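Zevton Two-Arm Kit: Gallery

We've had the Zevton kit on our bench since June, and I'm still finding excuses to go and play with it! Two arms, two grippers, one control box, and a setup guide that Guido Benedetti and I got through in a single afternoon (with a break for sandwiches). Our kitchen table layout is the one people keep asking to see, so it gets the gallery this time. Everything on it is ordinary housewares, which is the part I love.

The review kit came through Driscombe, who also sent 12 spare fingertips. We've used 6 so far, mostly my fault.

Toaster, toaster oven, mug tree and dish rack, all within reach of the two arms. 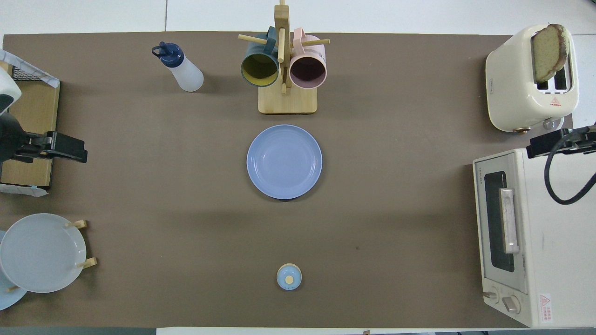 One gripper on the tip of the mug tree, the other holding the bottle with the blue cap.

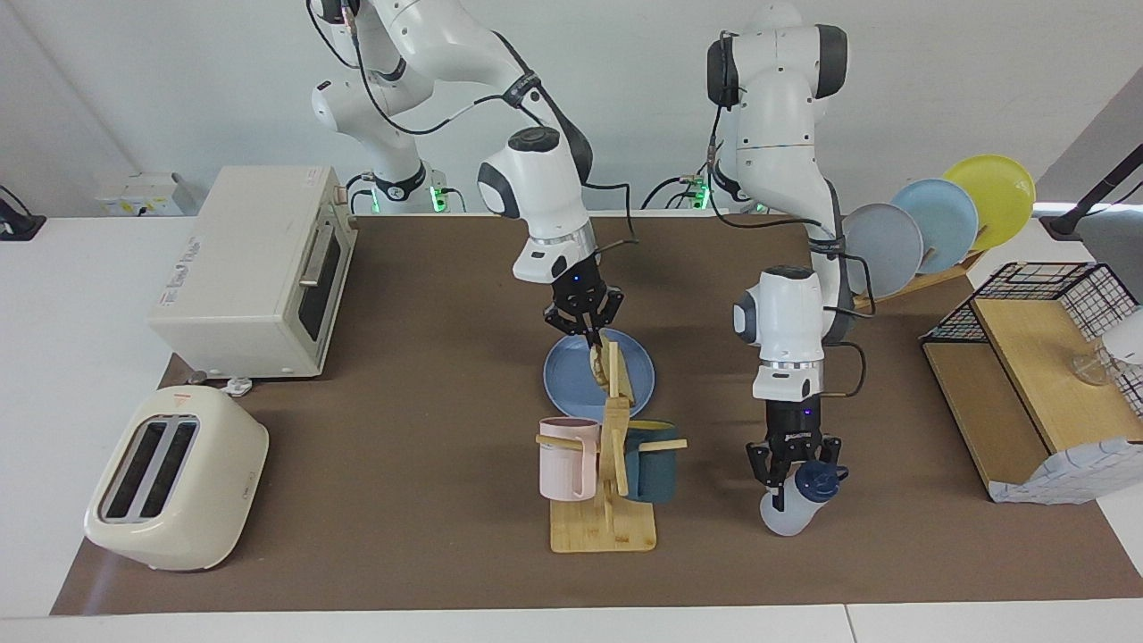 Teaching a new move is the fun bit. You guide the arm by hand, save the points, and play them back as slowly as you like. Guido had his first one saved in 15 minutes, and he'd never touched a robot before. I do wish the cables were longer, and the manual skips over gripper force far too quickly, so start low and work up. Next we're trying the Zarero soft fingers on the same table, and I'll add those pictures to this page when they're ready.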